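Search this site Search Go

We use cookies to keep the diary running. Accept / Manage settings

Friday, late

Well, the tickets for the Stedemard ferry are finally booked, and I'm so pleased I could dance around the kitchen! It took me most of the evening, mind you, with the Birkimix page logging me out twice and a pot of tea going cold beside me. We leave in August, six nights in all, with two whole days in Mwaipopo, where I've wanted to go ever since I saw that old harbor poster at the library. 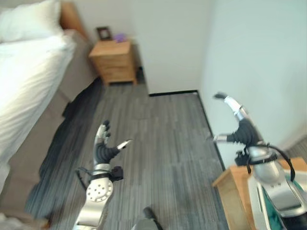

Should we take the night boat or the day boat on the way home? The night boat, I think, as it leaves at 8 and gets us in before breakfast, and I do love hearing the engines hum while I fall asleep.

The whole thing came to $2,303, meals included, and I had to sit down for a minute when I saw it (but then we skipped last year entirely, so I've decided not to fret). I still need to write to Dilico about the bus from the dock, and find my good walking shoes, and see if the blue suitcase has a working zipper. Cabin 14, by the way. I wrote it on the calendar in red pen. Bed now, it's nearly midnight.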